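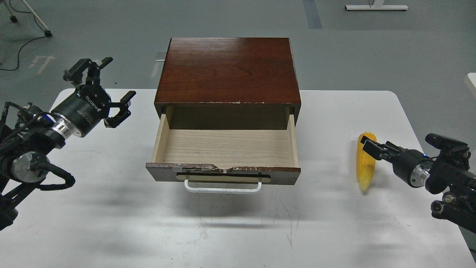

Is the secondhand refinishing boom worth your weekend?

Every spring the same advice comes back: stop buying new furniture, pick up something tired for next to nothing, give it a weekend and a can of finish, and end up with a piece that will outlive you. I have repeated some of this advice myself. After a season of going through readers' receipts I am less sure of it.

Start with the price of entry. Small pieces at the Akport resale barn used to be tagged at whatever would get them out the door. Now anything with a drawer and a bit of grain is called "vintage" and tagged to match. One reader paid $90 for a nightstand with a split back panel. The same week, Roltano had a new one of the same size for $63. You may think the Roltano one is ugly, and I do, but its back panel was in one piece.

Then the supplies. The Paten restoration kit promises a finished piece "in an afternoon." It holds a small can of stripper, two sanding pads and a jar of wax. Three readers tried it, and all three went back for more stripper before they had done the second side. None of them finished in an afternoon. The one who kept a proper log put in 9 hours, and that left out the drive to the store and the waiting between coats.

Veneer is where the cheerful videos really let people down. A lot of what gets sold as solid wood has a thin face over something plainer, and once that face starts lifting or chipping, sanding makes it worse. You can glue down a loose edge and you can patch a small gap. Past that you are replacing the veneer or painting over it, and paint is a fine answer if you didn't buy the thing for its wood. Look at the edges before you pay, especially the tops of drawer fronts. Pull every drawer all the way out. Sellers hate this. Do it anyway.

Kadlec, the refinishing shop by the rail yard, quoted one reader $650 to strip and re-veneer a four-drawer dresser. I thought that was steep until I priced the job at home, with clamps and a sheet of decent veneer, and allowed for spoiling the first sheet. It still seems like a lot of money for a dresser nobody in the house was fond of.

So keep buying old if you like old - I will too. Just put the supplies and the hours on the same piece of paper as the price tag before you call it a bargain. If you have done the sums on a piece of your own, good or bad, send them in for the September issue. Receipts preferred.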